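**Progress report to the Jondmont fund, second period**
Mon 9 October
Prepared by Rosine Delorme, Rarness breakfast kitchens

The pouring station at our Brakitz site is now part of the morning routine, and I'm very happy to be writing that sentence! When the grant began in March we had a bench, a lot of spilled juice and a crew that was polite but doubtful. We now have a crew that argues over who gets to teach the next task, which I count as progress too.

Most of this period went into collecting demonstrations. Kitchen staff hold the gripper themselves and do the job the way they would do it on shift: pick up, tilt, pour, set down. We have 749 usable recordings so far, and 91 more that we set aside for a second look. The set-aside ones are mostly pours where the hand stopped halfway through. Drinks come first in the plan, then toast and tray setting.

Pouring from a bottle into a glass has taken the most care. The angle has to keep changing as the bottle empties, and people do this without thinking, so it was hard for them to explain and much easier for them to show. Our morning lead went back to her own early recordings and asked to redo them because she felt her wrist was stiff. The new ones are lovely.

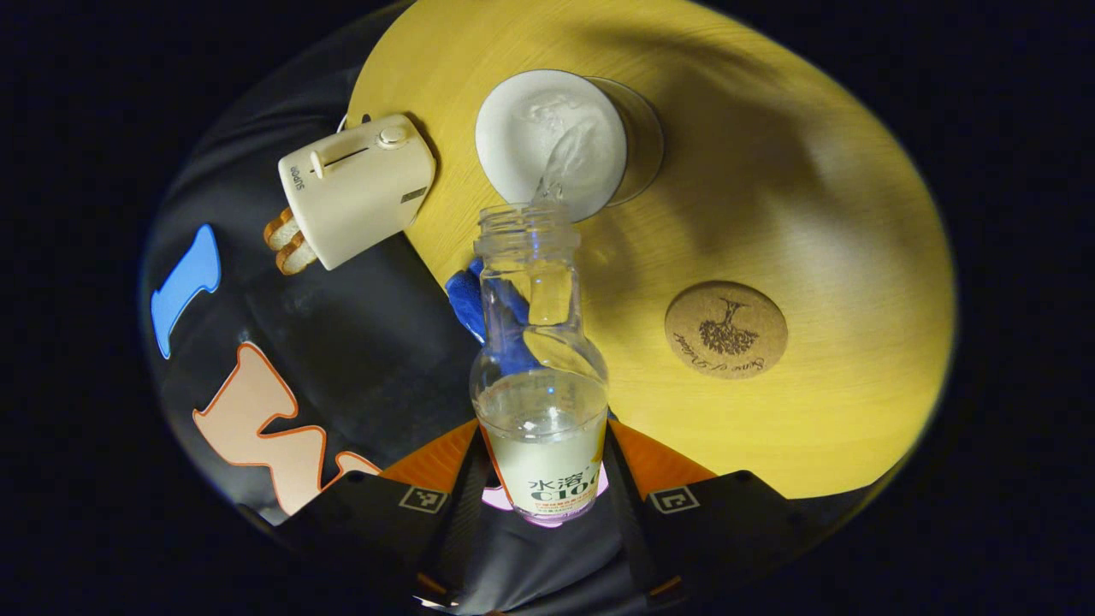
Will the station mean fewer hours for the kitchen staff?

Hours stay as they are through the end of the grant, and the time saved on drinks goes to the serving counter, where guests have been asking for more help. Any change after that would be talked through with the crew first. This is written into the agreement with the Escobar site as well.

The jobs themselves are shifting a little. Four people are now trained to record demonstrations and check them, and they are paid the trainer rate for those hours. The first hour of the shift is calmer. Two people told me their shoulders feel better at the end of the week, although we haven't measured that and I don't want to lean on it.

Some things are behind. Cleaning the fingers between tasks takes nearly 8 minutes, far too long during a rush, and the crew has asked for pads that come off without a tool — a good idea that we are pricing now. Tall glasses still go back to a person every time. Training at Escobar has slipped because the counter there needed new wiring.

**Next period**

- Test the quick-release pads at Brakitz
- Start toast recordings with the early crew
- Open training at Escobar
- Ask staff at both sites, in writing, which tasks they want to keep doing by hand

The spending table will follow separately. No change to the total is requested.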